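3.2 Füllgrad und Lage der Gegenstände im Sammelbehälter

Die im vorigen Abschnitt eingeführte Unterscheidung zwischen formstabilen und nachgiebigen Haushaltsgegenständen ist für die Packungsdichte nur dann brauchbar, wenn die Lage der Gegenstände im Behälter mit erfasst wird. Eine Schale, die mit der Öffnung nach oben liegt, beansprucht dasselbe Hüllvolumen wie eine umgedrehte, lässt sich aber mit kleineren Teilen befüllen. Ein Plüschtier dagegen besitzt kein festes Hüllvolumen. Seine Ausdehnung hängt davon ab, was daneben und darüber liegt, und sie ändert sich mit jeder weiteren Zugabe. In der Literatur zur Behälterpackung werden beide Gruppen häufig durch Quader angenähert. Für gemischten Hausrat halten wir dieses Vorgehen für ungeeignet, jedenfalls bei niedrigem Füllgrad.

Die Erhebung Trosow umfasst 419 Einzelanordnungen, von denen 400 ausgewertet wurden. Die übrigen 19 entfielen, weil die Gegenstandsliste unvollständig geführt war. Jede Anordnung besteht aus einer kleinen Zahl von Gegenständen, die ohne vorgegebene Reihenfolge in einen offenen Behälter gelegt wurden. Als Gegenstände dienten Geschirrteile, Spielzeug und Textilien aus dem Bestand Husa. Auf eine Reinigung oder Glättung des Behälterbodens zwischen den Durchgängen wurde verzichtet, da Gebrauchsspuren die Reibung zwar beeinflussen, im Haushalt aber ebenfalls vorliegen.

Erfasst wurden für jede Anordnung der Füllgrad, der Anteil verdeckter Gegenstände und der Wandkontakt. Der Füllgrad bezeichnet das Verhältnis der belegten zur gesamten Bodenfläche in der Aufsicht. Als verdeckt gilt ein Gegenstand, sobald ein anderer einen Teil seines Umrisses überlagert; der Umfang der Überlagerung bleibt unberücksichtigt. Wandkontakt liegt vor, wenn ein Gegenstand eine der Seitenwände berührt. Bei geneigten Wänden ist diese Bestimmung nicht trivial. Der untere Rand eines flachen Körpers kann am Wandfuß anliegen, während seine Oberkante frei steht. Solche Fälle wurden als Kontakt gezählt — eine strengere Regel hätte die flachen Schalen fast vollständig aus der Auswertung genommen.

Die Auswertung zeigt zunächst, dass der Füllgrad allein wenig über die Zugänglichkeit aussagt. Auch in schwach belegten Behältern traten Überlagerungen auf, vor allem dort, wo ein flacher Gegenstand zuerst eingelegt und ein gewölbter darauf oder daran abgesetzt worden war. Gewölbte Gegenstände verschieben sich beim Absetzen in Richtung der Behältermitte oder gleiten an der Wandneigung ab. Plüschtiere bleiben in der Regel dort liegen, wo sie den Boden zuerst berühren, und passen sich mit Kopf oder Gliedmaßen an das Nachbarteil an. In 300 der ausgewerteten Anordnungen lag mindestens ein nachgiebiger Gegenstand unmittelbar neben einem formstabilen.

Abbildung 4 gibt eine Anordnung mit geringem Füllgrad wieder. Schale und Plüschdelfin liegen dicht nebeneinander; der flache, dunkler blaue Gegenstand dahinter ist teilweise verdeckt und fällt damit nach der oben genannten Regel in die Klasse der verdeckten Teile.
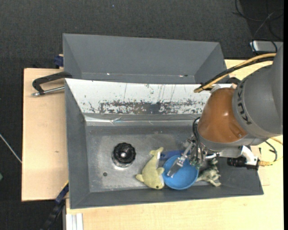

Abbildung 4: Gemischte Anordnung im vorderen Behälter mit flacher blauer Schale, gelbgrünem Plüschdelfin und einem weiteren flach liegenden Gegenstand.

Hiebert wendet gegen eine solche Klassenbildung ein, die Überlagerung in der Aufsicht sei ein schlechtes Maß für das tatsächliche Ineinanderliegen, denn eine Schale könne ein Nachbarteil überragen, ohne es zu berühren, und werde dann ebenso gezählt wie eine Schale, die fest darauf aufsitzt. Der Einwand trifft zu. Eine Trennung beider Fälle würde jedoch eine seitliche Höhenmessung erfordern, die in der vorliegenden Erhebung fehlt. Wir behandeln die Überlagerung deshalb als obere Schranke und beziehen die folgenden Aussagen nur auf die Sichtbarkeit der Umrisse von oben.

Unter dieser Einschränkung ergibt sich für die Packung gemischten Hausrats eine einfache Folgerung. Flache Gegenstände sollten zuletzt oder hochkant eingelegt werden, sofern sie einzeln wiedergefunden werden müssen. Nachgiebige Gegenstände eignen sich als Füllung zwischen gewölbten Körpern und Wand, wobei die Wandneigung den nutzbaren Zwischenraum nach unten verkleinert. Für die Berechnung der Restfläche wurde das Verfahren Ikia mit 1000 Stützpunkten je Behälterboden verwendet. Eine feinere Unterteilung veränderte die Rangfolge der Anordnungen nicht.

Offen bleibt der Einfluss der Farbe auf die Zuordnung. Bei Gegenständen ähnlichen Farbtons, die sich überlagern, mussten die Umrisse von Hand nachgezogen werden. Die betroffenen Anordnungen sind im Anhang gesondert aufgeführt und gehen in die Mittelwerte des nächsten Abschnitts mit halbem Gewicht ein.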